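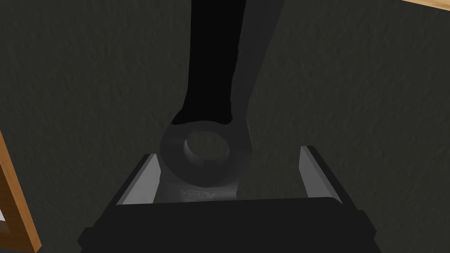 Grasp success 5 of 5 in sim, should I believe it?

Ruairí Ó Briain
20 Mar 2019

I have a pick policy running in a simulated room, with a combination wrench as the test part. The planner logs a successful grasp whenever the fingers straddle the shank. I read through 19 of the logs and not one has a contact force in it. My supervisor wants to quote the number. I don't trust it. What would you check first?

Okia

Your success flag is a geometry test. Fingers on both sides of a shank tells you where the gripper is and nothing about whether it's holding anything. Close, lift, wait 5 seconds, then read the object pose from the simulator. If the wrench didn't rise with the hand, it's a fail. I'd also ask what happens with two arms, when one is over the table and the other is up by the window sill.

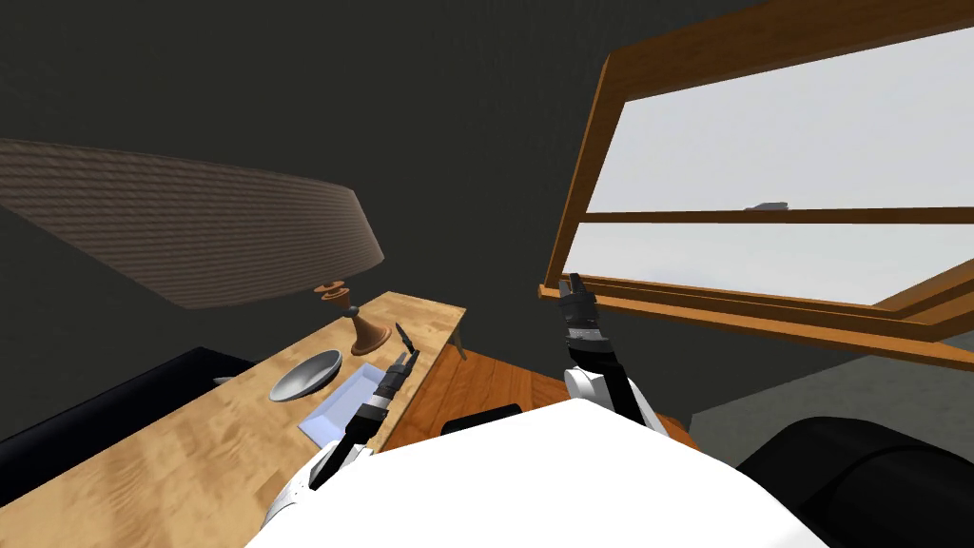

In that sort of pose I'd want the minimum clearance logged at every step – most planners only report that the path was "valid", and that depends on the padding you gave the collision meshes. Print the padding. Mine was set to zero for months and every plan looked great.

Clotgate708

just randomize the friction and run 4000 episodes, worked for me

Okia

More episodes with the same broken flag gives you the same wrong answer with more decimals. Fix the flag, then randomize.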